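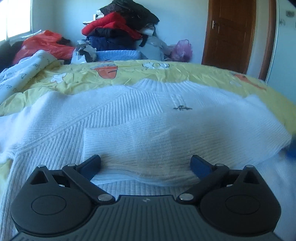
Photo: Jinfeng Kang / Drutholm

Right, jumpers! Spread yours out flat on the bed first, sleeves and all, and hold the gripper over it with the fingers open. Start recording, then go in for a cuff with both blue pads, nice and slowly, and fold it across. I count 5 seconds in my head before letting go. Ribbed knits catch a bit, so don't yank (I did, on Monday). Shake it out, lay it somewhere new and go again. I've got 142 folds so far and my wrist knows it!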